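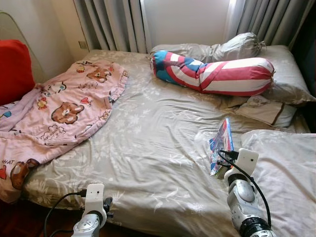 The bedroom at Bundgaard, with the book still on the bed.

I went to the June open day at Bundgaard expecting to be sold something, and for the first half hour I was. There was coffee, there was a wall screen with a rising line on it, and there was a short talk in which the word "home" came up a great deal. Then Valter Marinho, who runs the recording floor, took our group down a corridor and let us stand in a doorway, and the day got more interesting.

Bundgaard doesn't build robots. It buys them, puts them in furnished rooms, and has people steer them through chores so that somebody else's software can learn from the recordings. The customer for the bedroom work is a firm called Revance, which wants a machine that will tidy up after a family. What Revance gets each week is a pile of episodes, Bundgaard's word for one attempt at one task from start to finish.

I had pictured something cleaner. The bedroom has a patterned sheet with creases all over it, a pink blanket covered in bears hanging off one side, a striped bolster, more pillows up by the window, and gray curtains letting in enough daylight to turn the glass white. I asked Marinho if the mess was staged. He said of course it was staged, and that the staging was the expensive part. Every session starts from a setup sheet, and the one clipped to the door was number 2202. The instruction on it was one line long: pick up the book, put it on the shelf in the next room.

The person doing the steering was Kaede Tsuchiya, who sat in the corridor with a controller in each hand and a small monitor in front of her. She has been at it since the winter. She told me a pillow is easy, a blanket is annoying, and a book with a glossy cover is the one she'd pay to skip. While we watched she took the right arm in toward the book, stopped, backed off, and came in again lower. The first grip slid. On the second she had it, and the arm lifted it clear of the sheet with the cover sagging open. A few people clapped. She did not look pleased, and marked the episode as "recovered," meaning it had a mistake in it that she had fixed.

I asked what happens to the recovered ones. This is where my patience with the tour began to wear thin, because I got two answers. Marinho said they are the most useful thing in the set, since a robot that has only seen perfect grabs won't know what to do after a bad one. Margarida Serrano, who handles the customer side and was walking with us, said Revance filters most of them out before training. Both can't be right, or if they are, somebody is paying for work that goes in the bin. I brought it up again at the end and was told it was "under discussion."

The numbers deserve a squint too. The screen upstairs said the bedroom tasks succeed 41 times out of a hundred when the trained system runs by itself. I asked in which bedroom. The answer was this one, with the same bed and the same window. They have tried it in another building, over at Horham, but had no result they wanted to show us. The layout gets changed up to 20 times a day, which sounds like variety until you stand there and see what changes: a pillow moves, the blanket goes to the other side, the book is laid flat. My own kids could produce more disorder before breakfast, and they would do it in a different house.

Adelino Peixoto, an older man in our group who spent his career in warehouse conveyors at Billey, put it better than I could. He said he had seen plenty of equipment that worked beautifully on the site where it was tuned. He asked how many different operators had recorded the book task. Five, said Serrano. He wrote that down and didn't comment.

In fairness, I came away thinking more of the labor than I had going in. Tsuchiya is skilled at something difficult, and the room is run with care. Between episodes Matilde Loureiro goes in with the setup sheet and remakes the disorder by hand, checking the bolster and the blanket against her notes, then steps out and calls "clear." It takes her longer than the task itself. When I asked whether that time is counted in the cost per episode, Marinho said it was counted separately.

Practical notes if you're thinking of going. The tour runs a little under two hours and most of it is standing. The bedroom is the best stop, and the kitchen was closed when we came through. Get to the doorway early, since it holds three people at most and the rest of the group sees backs. Bring your own questions about the Horham trials, and ask them downstairs, where the people doing the recording can hear.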